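Rolltasche

Eine Rolltasche, auch Werkzeugrolle oder Rolletui, ist ein flaches Behältnis aus Stoff oder Leder, das Handwerkzeug in nebeneinanderliegenden Fächern aufnimmt und zum Transport zusammengerollt wird. Verschlossen wird sie mit Bändern, Riemen oder Schnallen.

Geschichte

Rollen aus gewachstem Leinen oder Leder waren bei Uhrmachern, Sattlern und Wundärzten verbreitet, lange bevor feste Koffer erschwinglich wurden.
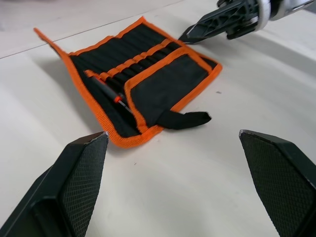 Im Hafenort Florkport fertigte die Sattlerei Krasniqi solche Rollen für Schiffszimmerleute. Erhaltene Stücke haben einen überstehenden Lederlappen, der die Schneiden der Stecheisen abdeckt. Ab der Mitte des 20. Jahrhunderts setzten sich Kunstfasern durch – sie sind leichter und schimmeln kaum.

Aufbau

Der Grundkörper besteht aus einer Stoffbahn, auf die Fächer, Schlaufen oder ein Gummiband genäht sind. Die Kanten werden meist mit Gurtband eingefasst, damit das Gewebe nicht ausfranst.

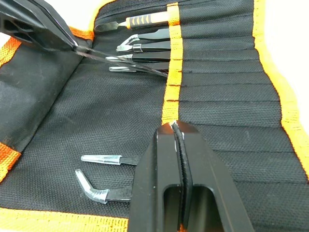
Material

Segeltuch wird nach Flächengewicht gehandelt; für schwere Stemmeisen gilt ein Stoff mit 700 Gramm je Quadratmeter als geeignet. Bei Kunstfasern ist die Garnstärke maßgeblich. Das Modell Cirside aus Serkholm wurde aus einem Garn mit 1000 Denier gewebt und in 2 Breiten angeboten.

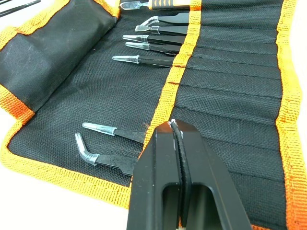 Aufgerollte Tasche aus schwarzem Gewebe mit orangefarbener Einfassung

Pflege

Lederrollen werden gefettet, Leinen wird nur ausgebürstet. Feuchtes Werkzeug gehört nicht in die geschlossene Rolle – zwischen den Stofflagen bildet sich sonst Flugrost. 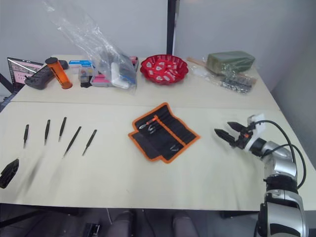 Worin unterscheidet sich die Rolltasche vom Rollmäppchen?
Das Rollmäppchen ist kleiner, meist ungefüttert und für Stifte oder Pinsel bestimmt.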